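ベランダの家庭菜園用品、冬のあいだの片付け方を教えてください

暮らしの相談ひろば > 園芸・ベランダ > 収納と手入れ

投稿者:Jalen Begay
2022年1月28日

はじめて投稿します。日本に越してきて最初の冬です。去年の春から南向きのベランダで野菜づくりを始めたら、これがもう楽しくて楽しくて、気がついたら道具がものすごく増えていました。ミニトマト、バジル、ししとう、それから秋に植えた小かぶ。小かぶは年末に全部食べてしまったので、いまは空のプランターと、土と、道具だけが残っています。

困っているのは片付けです。いまはスコップも支柱も麻ひもも肥料の残りも、ベランダの隅に寄せてあるだけの状態で、風の強い日に軽いものが転がって、下の階の方に迷惑をかけないかと気が気ではありません。部屋のなかに入れるにも、1Kなので玄関の横にほんの少しすき間があるくらいです。

聞きたいのは次のようなことです。

・使い終わった土は、春までどうしておけばいいですか。袋に戻していいのか、プランターに入れたままでいいのか。
・スコップや剪定ばさみは、冬のあいだ何か手入れが必要ですか。買ってから水で流すくらいしかしていません。
・余った種は来年も使えますか。バジルの種がたくさん残っています。
・道具をまとめて入れる箱は、ふた付きとふたなし、どちらが使いやすいでしょうか。

予算は4000円くらいまでなら出せます。近所のホームセンターにはGallirikという棚のシリーズと、ふつうの収納ケースがありました。棚のほうはかっこいいのですが、ベランダに置くと洗濯物が干せなくなりそうです。

4月になったらまたすぐにトマトを始めたいので、春の自分が喜ぶような片付け方を知りたいです。細かいことでもうれしいです。よろしくお願いします!

投稿者:In-ho Tak

ふた付き一択です。ふたなしは雨が入ります。土は袋に戻して口をしばるだけ。種は冷蔵庫。以上です。

うちは釣り用に買ったProsportのボックスを流用していて、椅子がわりにもなって便利ですよ。ただし夏は中が熱くなるので肥料は入れないほうがいいです。

追記:下の階が心配ならいますぐ支柱だけでも束ねてください。

投稿者:Mechthild Widmer

Jalenさん、最初の年で小かぶまで収穫したなんてすばらしいです! ベランダ歴12年のおばさんですが、冬の片付けは夏の水やりと同じくらい好きな作業なので、ついつい長くなります。お茶でも飲みながら読んでください。

まず土のことから。プランターに入れたままでも大丈夫ですが、トマトやししとうを育てた土は根がびっしり残っているはずなので、いまのうちに一度ひっくり返してあげてほしいです。新聞紙かレジャーシートを広げて、プランターの中身をどさっとあけて、太い根と枯れ葉を手で取ります。細い根まで完璧に取ろうとすると日が暮れますから、目につくものだけで十分(わたしはいつもここで夢中になって、夕飯が遅くなります)。

根を取ったら、そのまま晴れた日に広げて乾かします。冬は日差しが弱いぶん時間がかかりますが、ときどきかき混ぜてやると、底のほうのしめった土も表に出てきてだんだん色が明るくなっていきます。あの色の変化を見るのが本当に好きで! 乾いたら袋に戻して、雨の当たらないところへ。底石は土と分けてネットに入れておくと、春に探さなくてすみます。

ひとつだけ気をつけてほしいのは、去年の株が病気で枯れていた場合です。葉に斑点が広がったとか、急にしおれて戻らなかったとか、そういう心当たりのある鉢の土は、ほかの土と混ぜないでおいてください。捨て方は自治体によってずいぶん違い、ごみとして引き取らないところもあるので、お住まいの市区町村の案内を確認するのがいちばんです。

春に土をもう一度使うときは、植えつけの少し前に、腐葉土か市販の再生材を混ぜてください。量は袋の裏に書いてあるとおりで。わたしは昔「多いほうが元気になるだろう」と倍入れて、葉っぱばかりもりもり茂ってトマトがさっぱり、という夏を過ごしたことがあります。それから、同じ土にまたトマトを植えるのは避けたほうが無難です。ししとうもトマトと同じナス科の仲間なので、去年ナス科を育てた土にはバジルや葉ものを、小かぶの土のほうにトマトを、というふうに入れ替えるといいですよ。袋にマジックで「かぶ」「トマト」と書いておくだけで、春の自分がものすごく助かります。

さて、道具です。スコップは水で流していたとのこと、えらいです。そのあと乾かしていますか? ぬれたまま置いておくと、つけ根のところからさびてきます。わたしのやり方は、古い歯ブラシで土を落として、雑巾でふいて、日かげで乾かして、金属のところに油をほんの少し。油は専用のものでなくても、家にあるミシン油や椿油で足ります。サラダ油は時間がたつとべたべたするので、やめておきましょう。

剪定ばさみはもう少しだけ手をかけてあげてください。刃に黒っぽい樹液がこびりついていると切れ味がぐんと落ちます。お湯でしぼった布でふいて、落ちなければやに取りのクリーナーを使います。動きがかたいときは、かなめのねじのところに油を1滴。何回か開いたり閉じたりすると、しゃきしゃきといい音になって、これがまた気持ちいいのです。刃は閉じて、ロックをかけて、先を下にしてしまいます。手を切らないように軍手をしてくださいね。

バジルの種は、たぶん来年も芽が出ます。大事なのは湿気と温度で、袋の口を折ってクリップでとめて、乾燥剤と一緒にジャムの空き瓶へ入れ、冷蔵庫の野菜室に。袋に印刷された有効期限を過ぎると発芽の割合が下がってきますが、ゼロになるわけではないので、多めにまけばいいだけです。心配なら、3月ごろに湿らせたキッチンペーパーの上に何粒か置いて、窓辺で様子を見てみてください。バジルの種は水を吸うとまわりがぷるぷるのゼリーみたいになって、とてもかわいいですよ!

そして箱の話。In-hoさんはふた付き派ですね。外に置くものについては、わたしもまったく同じ意見です。でも、わたしは2種類の使い分けをおすすめしたいです。冬のあいだ外に置きっぱなしにするものはふた付き、春から秋にしょっちゅう手に取るものは、部屋のなかか軒下でふたなし。ふたがあると、どうしてもその上に物をのせてしまって、開けるのがおっくうになります。水やりのついでに支柱の結びなおしをしようかな、と思ったときに、ひもとはさみがすぐ手に取れるかどうか。ここで野菜の出来が変わると本気で思っています。

ふたなしの箱は、浅めで、底が平らで、水洗いできるもの。これだけです。色は好みですが、わたしはグレーをすすめます。土がついても気になりません。
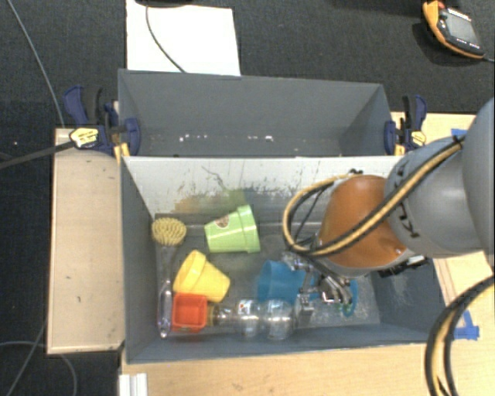
ふたのないグレーの箱に、家のものと庭のものを一緒に。

見た目のきれいさは気にしなくていいと思います。園芸の箱はどうせこすれて、傷だらけになって、土の色がしみてきます。うちの箱なんて、もう元の色がどこにあるのやら。それでも底が抜けないかぎり使えますし、年季が入るほどかわいくなります。

予算4000円でしたら、ふた付きを1つ、ふたなしを1つ買っても、おつりで再生材が買えるかもしれません。棚のほうは、背の高いものをベランダに置くと風が心配ですし、避難経路をふさぐおそれもあるので、わたしなら買いません。隣との仕切り板の前と、避難はしごの上には、箱も含めて何も置かないでくださいね。マンションの規約に置き場所の決まりがあることも多いので、そこも一度見ておくと安心です。

支柱は、長さをそろえて上と下の2か所を麻ひもでしばり、寝かせて置きます。立てかけると倒れます。麻ひもは外に置くとすぐに弱くなるので部屋のなかへ。肥料の残りも、液体なら凍らないところ、粒なら湿気ないところ。どちらも食べものとは別の場所にして、必ず元の容器のまま保管してください。

空いたプランターは、洗って、重ねて、いちばん上のものに重しを。でも全部片付けてしまうのもさびしいので、ひとつだけ残してビオラを植えるのはどうでしょう? 寒さに強くて、冬じゅう咲いてくれます。園芸店で苗を見てまわるだけでも楽しいですよ。

長くなりました! 春のトマトの報告、楽しみに待っています。

投稿者:Zaid Sabbagh

Mechthildさんの回答がすごく充実しているので、補足だけ。

うちは北向きのベランダなので、冬は土がほとんど乾きません。同じような環境の方は、無理に外で乾かそうとせずに、根だけ取って黒いビニール袋に入れ、春先の暖かい日を待つほうがいいです。ぼくは生乾きのまま袋の口をしばって押し入れに入れてしまい、開けたら一面カビだらけ、家族にものすごく怒られました……。白いカビなら広げて風に当てればたいてい落ち着きますが、においがひどいときはあきらめました。

それと、プランターを洗うとき、排水口に土を流さないように! ベランダの排水口が詰まると、雨の日に自分のところだけでは済みません。バケツにためた水で洗って、土が沈んでから上の水だけ捨てる。沈んだ土は乾かして袋へ。めんどうですけど、慣れると9分くらいで終わります(計りました)。

支柱の先にゴムキャップをつけておくと、しまうときも使うときも目を突かなくて安全です。百均にあります。

投稿者:Jalen Begay(相談した人)

みなさん、ありがとうございます! In-hoさんの追記を読んで、まず支柱を束ねました。それだけでベランダがずいぶん静かになりました。

土にラベルを書くのは思いつきませんでした。どのプランターがトマトだったか、もうあやしいのですが、根を見たらわかるでしょうか。ししとうの根とトマトの根の区別がつくか自信がないです。

はさみも手入れしてみました。ねじのところに油をさしたら、本当にいい音がします! いままで固いはさみなのだと思いこんでいました。

箱はふた付きとふたなしを両方買うことにします。ビオラも探してみます。黄色がいいなあ。

投稿者:Mechthild Widmer

Jalenさん、根の区別はわたしにもつきません! どちらもナス科なので、袋には両方まとめて「ナス科」と書いておけば大丈夫です。黄色のビオラ、いいですね。植えたら花がらをこまめに摘んであげてください。次のつぼみがどんどん上がってきますよ。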